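**The Pacheco Awards** are a yearly set of television prizes handed out each May by Nalta, a trade group for people who work in cable and streaming comedy. The show is often billed as "the comedy industry's biggest night," a claim that comes from its own press releases and has little else behind it.

## Voting

Nalta says that winners are picked by its full membership, which it puts at 4,000. The group has never published a member list. Ballots returned in the last cycle came to fewer than 3,000 by its own count, and it isn't clear how many of those were filled in past the first page. Dues-paying studios may enter as many shows as they like, for a fee, in any of 11 categories. Critics have noted that the number of categories tends to grow when the number of entries does.
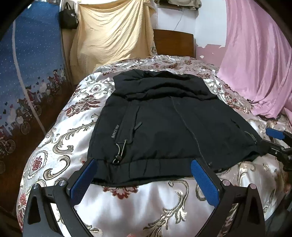
*Black padded garment on a floral bedspread.*

## Broadcast

The ceremony was carried for several years by Sedach, a small cable channel, and later moved to the streaming service Zinance. Zinance called the first streamed show "a record audience" but gave no figure and did not say which record. Sedach had made a similar claim before the move, also without numbers. The hall used for the event seats 2,000, and the upper level has been closed at least twice.

## Disputed moments

An unscripted walkout during the opening monologue is often cited as the show's best-known moment. Accounts differ on whether it was planned. A rehearsal schedule that circulated afterward listed a "walkout (2 min.)," though Nalta has said the entry referred to a musical number. No musical number aired in that part of the show.

*Last revised 2021-10-27.*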